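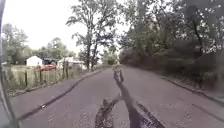 Yaryna Hutsuliak would not buy one yet. She told us so in the first minute of our meeting in Drovarmont, and she repeated it at the end. A machine that brings the shopping to the gate but leaves it there, she said, has done the part of the chore which she did not mind doing herself. The part she minds is the stairs, the fridge and the washing-up afterwards.

We at Demchenko think this is a fair opinion and we begin our announcement with it.

DEMCHENKO PUBLISHES THE RESULTS OF THE MULLURA CHORE TRIAL

Summer test of the Pindus machine in homes and small workshops: good progress outdoors and on flat floors, slow work in kitchens

Drovarmont, September

Demchenko, a maker of mobile machines for light work, today publishes the results of the Mullura trial. The purpose of the trial was to answer one question which we hear from almost every visitor to our workshop: can a machine do the ordinary chores of a house or a shop floor yet? Our answer after this summer is: some of them, slowly, and with a person near.

In the trial the Pindus machine was given 203 chores. They were not chosen by our engineers. We asked 26 households and small businesses in and near Drovarmont to write down what they would give to a helper on a usual day, and we took the tasks from these papers as they were written. A few had to be refused for safety, for example everything with hot oil and everything with a ladder. They are not part of the total.

What we measured

A chore was marked as finished only if the person who asked for it was satisfied. We know that this is a strict rule, and a bit unfair to the machine, because one person is satisfied with a towel folded in half and another person is not. But a chore is done for somebody, and we did not find a better judge.

Of the 203 chores, 100 were finished with no help at all. Another 56 were finished after a person helped once, usually by moving an object closer or by opening a door. The others were stopped by our staff, or given up by the machine, or finished in such a way that the owner preferred to do it again.

Outdoors and on the way

The outdoor part of the trial was the easiest to prepare and gave us the most surprises. Many of the papers asked for something to be carried: a parcel to a neighbour, empty bottles to the collection point, tools to the other end of a property. For this the machine must first of all travel, and in our district this means country roads with a curb on each side, trees close to the road and high grass in the fields.

Travelling straight along such a road is today not a difficult matter. Difficult is the last short distance. A gate which opens towards the machine, gravel, a hose left across a path, a step without a clear edge: these stopped Pindus more often than any road. Also the shadows under trees gave us work in the first weeks, as the machine slowed down before them as if they were holes. This was improved by a change in the software in the middle of the trial, and the early results were kept in the total as they were.

One more outdoor matter deserves a mention. The machine sees parts of its own body when it looks ahead, and these parts are dark and not sharp, lying over the picture of the road. It must know that they are itself and not an obstacle. Taras Lysenko, our head of testing, compares it with the nose on one's own face, which one sees all day and does not notice. Pindus has learned not to notice, but when the light is changing it still sometimes hesitates.

In the house

Inside, the best results came from sweeping, from carrying light laundry between rooms on one floor and from collecting toys. These chores have something in common: a small mistake costs nothing. If a sock falls, it can be picked up again. The machine is patient and does not get annoyed by the fifth sock.

The kitchen was much harder. Loading dirty dishes was finished in some homes and failed in others, and the difference was mostly the dishes. Thick plates of one size went well. Thin glasses, wooden spoons, and a lid which belongs to no pot went badly. Wiping a table was finished often, but slowly, and several owners remarked that the machine wiped around an object when they would have lifted it. Making a bed was asked for in many homes. It was finished without help only where the bed could be reached from both sides.

Speed must be named too. In nearly all indoor chores a person was faster, often much faster. We were asked by one family if it can work at night, when speed is not important. In principle yes, but it is not silent, and at present we ask that a grown person is awake and in the building.

On the shop floor

Small businesses were more satisfied than families. We believe the main reason is that a workshop changes less from one day to the next. The boxes have the same size, the shelf is where it was yesterday, and people do not leave their shoes in the passage (or less often).

Pindus was used there to bring empty boxes to a packing place, to sweep between benches after closing and to sort returned parts into bins. Sorting was good when the parts had clear differences. With screws of similar length it was poor, and we advise against it for now. A joinery that took part has asked to keep the machine for sweeping through the autumn, and we have agreed.

There were also costs which we had not planned. In each workshop somebody had to show the machine the rooms, and show them again after the furniture was moved. For a business with few workers, half a morning for this is not a small thing. We will try to make this shorter before we offer the machine to more customers.

Opinions from the company

"When I started this work I wished to say in a press release that the machine does the housework. I cannot say it this year," said Pylyp Antoniuk, director of Demchenko. "I can say it sweeps, it carries and it is polite to the cat. For a person with a bad back this is already something, but such a person should try it at home before spending money."

Taras Lysenko added that the failed chores were for him the more useful part of the summer. "We had a list of what we believed was difficult, and the families had a different list. We were afraid of stairs, so we prepared for stairs. We did not prepare for curtains."

Vsevolod Sydorenko, responsible for safety during the trial, reported no injury to any person. Some household objects were broken, most of them in kitchens, and the owners were paid for them. The stop button was pressed by participants on many occasions, and in his opinion this is a good sign, as it shows that they knew where it was and did not feel shy to use it.

What comes next

The Mullura trial will continue during the winter with the same participants, if they wish. We will concentrate on three things: doors and gates, dishes of mixed shapes, and a faster way to show the machine a new room. Carrying things up stairs inside the house will be tested in our own building first and will go to homes only when Mr Sydorenko agrees.

Demchenko does not announce a price or a date of sale for Pindus today. Companies that wish to try the machine for sweeping or carrying on one level may write to us already now. For private homes we keep a waiting list, and we ask for patience with our answers.

Ms Hutsuliak has agreed to take part again. Her condition is that we come with a machine which can close the fridge.

About Demchenko

Demchenko designs and builds mobile machines for light work in homes, gardens and small workshops. Development, assembly and testing are done in Drovarmont.

The full table of chores, with the remarks of the participants, is sent free of charge on request. Journalists who wish to see Pindus at work are welcome at the workshop in the mornings, please arrange the visit beforehand.

Contact for the press: Myroslav Panasiuk, Demchenko, Drovarmont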